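Split Ring Swap Bar – Your Questions Answered

Updated Oct 14, 2025

What is the Falo ring bar?
It's a long steel strip with a row of round holes, and we hang our spare split rings on it so that everyone can help themselves. Key rings, in other words! We put it up in September in the Midora repair room, next to the key tags, and it has been one of our favourite bits of the room ever since.

Why not just keep them in a tub?
We tried that, and split rings in a tub get into a dreadful knot with each other. On the bar each ring has its own hole, so you can see the sizes at a glance and pick the one you want without tipping the lot out on the bench. 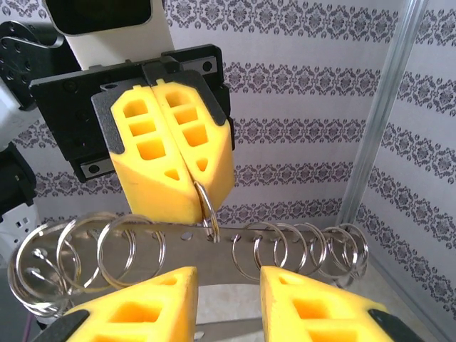 Split rings on the steel bar, with a hole free on either side of the one being held.

How do I get a ring off?
Ours are threaded through the holes, so they need opening like any other split ring. Slide a thumbnail or the flat opener into the gap, push the edge of the hole in, and walk the ring round until it comes free. It takes two full turns – be patient with a stiff one! Please don't lever it with scissors, as the coils spread and never sit flat again.

Can I bring rings in?
Yes please! Old keys, lanyards, worn-out dog leads, they all have a good ring on them somewhere. Give it a wipe, check that the coils close properly and thread it into any empty hole. If the bar is full, pop it in the drawer marked Duno.

Is there a limit?
Take up to 3 per visit. If you're making a big set of tags for a school or a club, email Eckhard Diekmann first and he'll put a bag of 40 aside for you.

Are they strong enough for a bag or a dog lead?
For keys, tags and zip pulls they're lovely. We don't test them for load, so for a lead or a heavy bag please buy a proper rated one.

Where do I find it?
Go in by the Rweyemamu Hall side door, then second room on the left. The cupboard with the openers and small pliers has the code 1548, and please scramble the dial when you've finished.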